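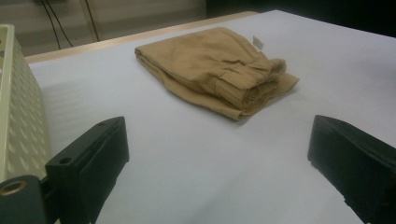
Is a garment steamer enough if you don't own an iron? For most of what I wear it is enough, and I have lived with only the Plument hand steamer from February until now.

I should say first what I was looking for. My old iron was made by Aso and it served me for many years, but it started to leave brown drops on light fabric. I took it to Işık, the small repair shop near my home, and they told me the inside plate was gone and the part is not sold anymore. So I needed a new thing, and I did not want again an ironing board standing behind the bedroom door.

I compared two steamers before buying. The Womeo was cheaper and lighter in the hand, but its water tank is very small and you must fill it in the middle of a shirt. The Plument costs more and weighs 800 grams without water. This sounds like little. After a few shirts you feel it in the wrist, especially if you hold your arm high near the collar.

The heating is quick. I press the button, the light blinks, and after 30 seconds the steam comes. One full tank gives me 12 minutes of steam, enough for two shirts and one pair of pants if I don't waste time. The first push of steam often brings some water drops with it, so I always point it to the sink for a moment before I touch the clothes. The manual mentions this only on the last page, in very small letters.

Now the results. Thin cotton, viscose and polyester become smooth with little work. Knitted things are the best of all, because a hot iron makes them flat and shiny and the steamer does not. My winter coat also looked much fresher after it, and the smell of the restaurant was gone from the sleeves.

Thick cotton and linen are another story. The small wrinkles go away but the deep ones stay, mostly at the back of the knee and where the pants were folded in the closet. You can pull the fabric down with the free hand while you steam, and this helps. A sharp line on the front of formal pants is not possible for me. I tried with the plastic clip that comes in the box, and I got two soft lines next to each other - not a nice look for the office.

Waistbands with elastic need patience. I stretch the band with one hand and give steam from the inside, slowly. It will never be flat, but the fabric below it falls better.

Some small things I want to mention. The cord is long enough for my hallway and it doesn't twist. The tank closes with a rubber plug which is hard to open with wet fingers. The noise is like a small hair dryer, so I don't use it early in the morning. There is no stand, and you have to put the hot head somewhere safe. I use a ceramic plate for this.

About the water: ours is hard, and in the first weeks I used it directly from the tap. White dust started to come out on a navy blouse. Since then I buy distilled water, and the problem did not return. Please count this in the price too.

I paid 700 lira more than for the Womeo, and I would pay it again for the bigger tank. If you wear linen every day or you need sharp lines, buy a good iron and keep the board. For a person with knitwear, dresses and simple shirts, I can recommend the Plument. I give it four stars from five, and the missing star is for the rubber plug.

Reviewed on 27 September 2022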